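# Chapter 7: Counting Work

Most people think they know what it means to have a job. You go somewhere or log in somewhere, you do what you are asked to do, and you are paid. The trouble starts when a government office has to sort every adult in a country into groups, using a short set of questions, and then publish the result as a single number. That number is the unemployment rate, and this chapter is about what goes into it and what stays out.

Chapter 6 dealt with wages and how they are set. You will need two ideas from it: the difference between a stock and a flow, and the meaning of a reference period. If either is unclear, go back to Section 6.2 before reading on.

## 7.1 Three Groups

Labor statistics place each person of working age in one of three groups.

**Employed.** A person who did at least a small amount of paid work during the reference week, or who has a job but was away from it for a short time. Illness, vacation, and bad weather all count as short absences. In many surveys, people who work without pay in a family business also belong here if they put in enough hours.

**Unemployed.** A person who had no work during the reference week, was available to start, and took at least one step to find a job during the recent past. Sending in an application counts. Reading job ads without answering any usually does not.

**Outside the labor force.** Everyone else. This group includes most full-time students, retired people, people who care for children or parents at home, and people who would like a job but have stopped looking.

The **labor force** is the first two groups added together. The **unemployment rate** is the number of unemployed people divided by the labor force, stated as a percentage. The third group does not appear in the calculation at all. Students often lose points on this, so it is worth writing out once by hand:

> unemployment rate = unemployed ÷ (employed + unemployed) × 100

A second measure, the **participation rate**, divides the labor force by the whole working-age population. The two rates should be read side by side. A fall in unemployment can come from people finding jobs, or it can come from people giving up the search and moving into the third group. The unemployment rate alone cannot tell you which of the two took place.

## 7.2 Two Towns

Consider Arnness and Tultton, two towns with the same number of working-age adults. Arnness is a fishing port with a cannery. Tultton lies inland and has a hospital, a rail yard, and a row of small machine shops.

In May, both towns report the same unemployment rate. A reader who stopped there would say that the two labor markets are in the same condition.

The participation rates tell a different story. In Tultton, most adults are working or looking. In Arnness, the cannery cut a shift two years earlier, and many of the people who lost their places looked for a season and then stopped. Some took early pensions. Some moved in with relatives and help out with the boats when the catch is good, without being paid for it. They are no longer counted as unemployed, and so the Arnness rate has come down to match the Tultton rate, even though fewer people in Arnness have jobs.

The term for a person who wants work, is available, and has stopped searching because of a belief that there is nothing to find is a **discouraged worker**. Some statistical offices publish a broader rate that adds discouraged workers to both the top and the bottom of the fraction. The broader rate is always at least as high as the standard one. In Arnness the gap between the two is wide. In Tultton it is small.

There is also the question of hours. A cannery worker who wants a full week and gets two days is employed, and counts exactly as much in the rate as a nurse on full time. Economists call this **underemployment**, and it needs its own measure. We return to it in Section 7.5.

## 7.3 Why People Are Out of Work

It is common to divide unemployment into types according to its cause. The types overlap, and a given person may fit more than one, but the division is useful because each type calls for a different response.

**Frictional unemployment** comes from the time it takes to move between jobs or to find a first one. A bookkeeper who quits in the morning and starts elsewhere 15 days later has been frictionally unemployed. Some of this exists in every economy, including healthy ones.

**Seasonal unemployment** follows the calendar. Canning, farm work, tourism, and construction all have slow months. Published rates are often adjusted to remove the seasonal pattern, so that one month can be compared with the next. When you use a rate in an assignment, state whether it is adjusted.

**Cyclical unemployment** rises when spending in the economy as a whole falls. Firms sell less, so they hire less or lay people off. This is the type that governments try to reduce with lower interest rates or higher public spending, and it is the main subject of Chapter 9.

**Structural unemployment** comes from a mismatch between the workers who are available and the jobs that are open. The mismatch may be one of skill or of place. It may also come from a change in how goods are made, when tasks once done by hand are given to machines and the workers who did them have training for little else.

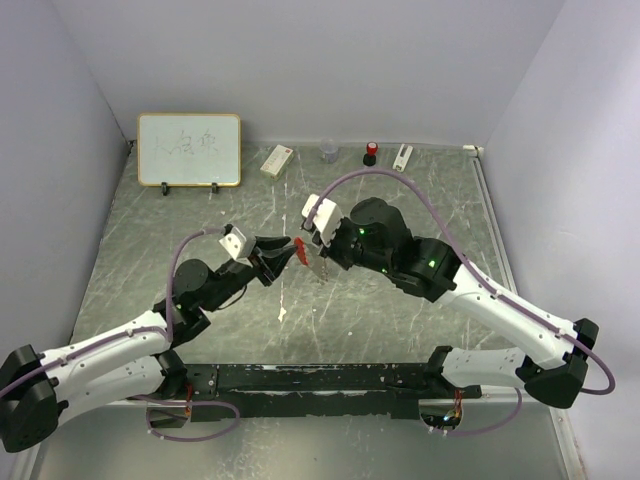
**Figure 7.1** Two robot arms in a walled workcell.

The effect of new equipment on employment is harder to trace than it first seems. Take Clavik, a Tultton firm that makes valve parts. When Clavik automated part of its assembly, it needed fewer assemblers and more people who could set up and repair equipment. It also lowered its prices and sold more, which led it to add staff in shipping. Counting only the assembly jobs gives one answer. Counting everyone on the payroll gives another. Counting the suppliers and the competitors gives a third, and the data for that are seldom complete.

What can be said with more confidence is that the gains and losses fall on different people. An assembler in her fifties is unlikely to be the one hired to repair the equipment unless somebody pays for her training. For this reason structural unemployment tends to last longer than the other types — often years, where frictional unemployment lasts weeks.

## 7.4 Where the Numbers Come From

There are two main sources. The first is a **household survey**, in which interviewers contact a sample of homes and ask about each adult. The second is **administrative data**, such as the list of people who have registered for unemployment benefits.

The two rarely agree. People whose benefits have run out may drop off the register while still looking for work. Others are registered but earned some money in the reference week, so the survey counts them as employed. Before comparing two regions, check that both figures come from the same kind of source.

Sample size matters as well. A survey designed to describe a whole country may reach only a few homes in a town the size of Arnness, and the result for that town can jump from month to month without any real change. Many offices deal with this by averaging several months for small areas.

The **Perić table**, which we use through the rest of the chapter, is a simple way of laying out the flows among the three groups. Its rows show where people were last month and its columns show where they are this month. Reading across the "unemployed" row, you can see how many found jobs, how many are still looking, and how many left the labor force. A blank copy is printed at the end of the chapter.

### Before You Continue

1. A town has a falling unemployment rate and a falling participation rate. Give two possible explanations.
2. A student works four hours a week in a campus library and is looking for a full-time job. In which of the three groups does the student belong?
3. Explain why adding discouraged workers to the fraction can never lower the rate.
4. Using the Clavik case, list the groups of workers you would want data on before judging the effect of the new equipment on Tultton.

Section 7.5 takes up underemployment and shows how to work out a rate based on hours, using the Perić table for both towns.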